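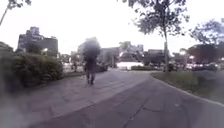
Voneck Commuter Rain Shell

Most rain jackets are designed for mountains. The Voneck is designed for the walk from the bus stop, where the weather is worse and you have to look presentable at the end of it.

The shell weighs 11 ounces and stuffs into its own left pocket, provided you are patient. Taped seams, two-way zipper, and a hood that turns when your head does. Cuffs close with snaps. We tried hook and loop for a season and it ate everyone's sweaters.

Sizing runs generous. If you are between sizes, go down, unless you plan to wear it over a blazer, in which case stay put. Machine wash cold, hang dry, skip the fabric softener. Comes in slate, moss and a yellow that sells poorly every year and that we refuse to drop.

Back in stock in January. $400 for a box of 10, if your office is that kind of office.

6 comments

Related items
Dosik Packable Rain Pants
Sokurero Waxed Tote
Dijkstra Wool Liner Socks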